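Rose week

Most of April has gone on flowers. The task we agreed with the Hakala people is simple to write down: pick up an artificial rose, move it to a vase, let go. The arm has to do it from any sensible starting position, and the only way we know to get there is to show it a lot of times.

I drive the arm by hand with the leader handles and the software, Vesosel, saves the camera streams and the joint positions together. One go at the task is one episode. The aim for this batch is 275. A normal episode takes me 36 seconds from pressing record to pressing stop, and then there is the resetting, which is slower than the episode itself if I do it properly.

Doing it properly means changing something each time. In the first batch I was lazy and put the flower down in more or less the same place, turned the same way, and the trained policy was very good at picking up a rose from that place and no use anywhere else. Now I keep a list next to the keyboard with positions and angles and work down it. I also swap which rose I use, and I bend the leaves between episodes so they don't always hang the same way.

The leaves are the hard part. From the overhead camera a rose is a red blob with a line coming out of it, and you would think the line is easy to find. The wrist camera gets a much busier view once the gripper comes in low. 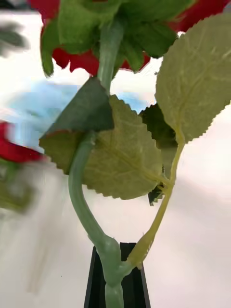 Wrist camera, coming in underneath the flower.

The stem goes behind the leaves and comes out again further down, and there is a side branch in a yellower green that could be taken for the main stem. I want plenty of views like that in the set. If I only kept the tidy approaches, the arm would have nothing to go on when a leaf is in the way.

I used to throw out episodes with motion blur as well. I've stopped doing that, as the arm will see blur when it runs on its own. What I do throw out is anything where I hesitated. If I hover over the stem for a few seconds making up my mind, the policy learns to hover too, and we had 42 episodes like that in the Pavholm set before I noticed. They are still on the disk in a folder called "maybe". I should delete them.

Fumbled grasps stay in as long as I recover without stopping. I mark those with a tag so they can be left out later if they turn out to hurt.

Pace is better in the morning. After lunch my episodes get shorter and sloppier – I can see it in the joint plots – so I now stop at around 2 and spend the rest of the afternoon checking what I recorded. Checking is dull but it finds things, such as the stretch where the gripper width wasn't being saved at all.

Next is a first training run on the Hitum machine with whatever I have by then, and after that the same task with two flowers lying across each other.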